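Subject: Re: [gostside-allotments] Hall tea, cloths and the trestle question
Date: 26th April

Sorry for slow reply, been up to my neck in seedlings. Answering in bits.

> Hello all. Before the open day we need to settle three things. First,
> are we having proper cloths on the trestles or the paper roll again?
> The paper roll blew about something dreadful and was in shreds by the
> time the cakes came out. Second, who is bringing urns. Third, the
> plant stall, inside or out? Last year the people queuing for tea were
> standing in the way of the people buying tomatoes and neither lot was
> happy. I would like answers before I book the Gralholm room as they
> want a deposit and won't hold it.
>
> Also could whoever has the key to the blue shed please say so. I have
> asked twice.

Key first. Not me. I had it in January to get the fleece out and gave it back at the gate, I think to someone from the top plots. Try the top plots.

Plant stall OUTSIDE please. Compost all over that floor otherwise and we lose part of the deposit. If it rains we put the gazebo up, the one with the mended leg, and people can get a bit wet. They're gardeners.

Tomatoes: I've got plenty coming on, mostly Vedadari, which is the squat orange one I swapped for at the seed day. Did very well for me under plastic, less so outdoors, a lot of splitting after heavy rain. Will label them as greenhouse only so we don't get complaints. Someone asked on here about spacing, I give them more room than the packet says and pinch out hard. Leeks are behind, don't count on me for leeks. Courgettes, too many as usual, take them away.

Prices. Can we not have the argument again. Same as last year, round numbers, no pennies. The tin ran out of change within the hour and I was running over to the shop with a tenner. Whoever does the tin, please get a bag of coins beforehand.

> Leaflets: the printer does 1000 for hardly more than 500 so I have
> gone for the larger lot. Please could everyone take a bundle.

Fine, I'll take a bundle and do Upadhyay Road and the flats behind it. Not doing the hill. Knees. And can the leaflet say there's no parking on the lane this time, the farm had a proper go at me about it.

Urns, I can bring one. It's slow. Needs switching on well before people turn up, and it trips the socket by the sink if the kettle's on the same side, so use the one by the hatch. We want a second from somebody. Milk can go in the hall fridge if the playgroup have left any space in it.

Right, cloths. Proper cloths, definitely, the paper roll was a false economy and I said so then. We have 16 trestles if you count the wobbly ones, and I'd put cloths on the tea side only and leave the plant tables bare. I've got 6 white ones in the airing cupboard plus a few patterned.

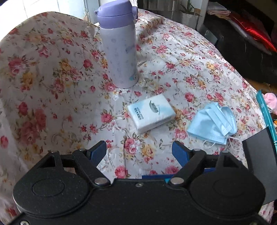

Flowery ones are better than plain for tea, in my opinion, they hide a multitude and you're not scrubbing jam off afterwards in a panic. White background on this with pink and red roses and a bit of yellow, so it would sit alright next to the white ones. Has some creases in it, I'll run an iron over before the day. Wash at 40, no bleach, and please can they come back to ME and not go into the hall cupboard where things vanish. Clips would help as well if the doors are going to be open, I've got 3 packets somewhere.

Cakes, will do a lemon one and something without nuts. Could people write what's in theirs on a bit of card, we had to guess last time and it isn't fair on anyone. No cream unless you're bringing it in a cool box.

Oh and the water butt by the bottom gate is leaking again at the tap. I've wrapped it but it wants a new washer. Not urgent but it is making a bog by the noticeboard.

So from me: cloths yes, one urn yes, stall outside, book Gralholm. Let me know about the patterned ones beofre the weekend, otherwise I'll just iron the lot and bring them.

Plot by the bottom gate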